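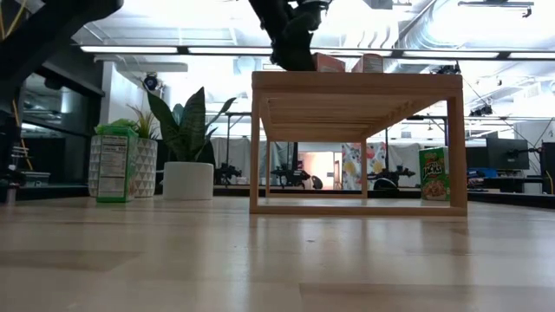

April, bench log, late afternoon

Shelf task again at Clerlow. Spent the first hour on the Drullia placement rules before running anything. Clause 3 asks for 200 mm clear on every side of a fixture, which is hard to meet once the plants and boxes are on the table. I have asked Ekpo for a ruling – clutter should count as part of the task, in my view, and be logged as such.

Approach speed over the top shelf stays capped until they answer. Revised the checklist: home the arm, test the stop, note box positions, then start. Filed as 2845. Two items still open, both on cable routing.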